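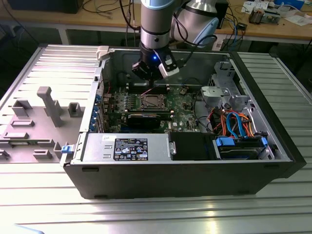 Gripper over the memory slots, side panel off, tower flat on its side.

Cundetti gripper package with Pidness task software, reviewed after a summer and a winter of old desktops
Posted 06/04/2026

So my question going in was pretty simple. Can a robot arm do the boring part of my job yet? I strip retired office computers at Phùng Refurb, a small shop, and the boring part is memory, cables, drives, cards, over and over, until your thumbs hurt. I would give that work away tomorrow, and I'd be happy to give away the dishes at home while I'm at it.

We started with the Cundetti package in August. You get the gripper, the finger set, the mounting plate and a year of Pidness, the program you use to teach it the moves. The whole thing ran us $2000, and that does NOT include the arm. We had one. If you don't, stop reading and go look at arm prices first, then come back when you've had a sit-down.

Setup was nicer than I expected! The mounting plate lined up the first time, and the manual is written by somebody who has held a screwdriver. Pidness is a little fussy about calibration (it wants you to redo it every time you so much as lean on the table), but once it's happy it stays happy for a shift. I like that you can teach it by moving the arm by hand. I don't like that it saves every little wobble you make, so my first routines looked like I'd had six coffees.

OK, the chores. Memory is the best thing it does. The sticks stand in a row, the latches are always at the ends, and if the case is lying flat and the panel is out of the way, the arm has a straight shot down. On a model it's been taught, I'll now start a run and go label boxes. Drive carriers with squeeze tabs are decent too, although it sometimes squeezes one side harder than the other and you get a sad little clicking noise while it thinks about things.

Cables are another story. They're never in the same spot twice, they flop, they hide behind each other, and the fingers are a bit fat for the small plugs. I spent a whole afternoon on data cables and went home grumpy. Power connectors with a clip you have to press while pulling? I do those myself, and I'm faster at it than the arm is at finding them.
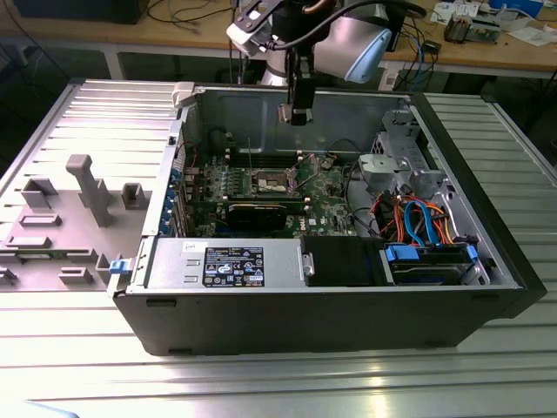
Is it faster than a person?
Not at our shop, where a person with practice still beats it on almost every step, and the time you save comes from being able to do something else while it works.

Graphics cards land somewhere in the middle. Pulling one straight up goes fine, but the release latch on the slot is tucked where the gripper has to come in at an angle, and on some boards it just can't. I ended up flipping the latch by hand first and letting the arm do the lifting. Feels like helping a toddler with a zipper.

We've put about 600 machines through with it helping on at least one step. The rubber on the fingers wore smooth after 4 months, and the spare set took forever to come. I tried the cheaper Drurkero pads in the meantime and they grip better on metal and worse on plastic, so now I keep both in the drawer and swap depending on the day.

Would I buy it again? For the shop, I think so, if most of what you take apart is the same few models. Mixed piles of whatever came in the door will drive you nuts, with a new lesson for every case. And for home, nope, not close. A sink full of dishes is all cables, if you see what I mean, every piece different and leaning on something else.

4 stars for the gripper. I'd go lower on the software until they let me edit out the wobbles.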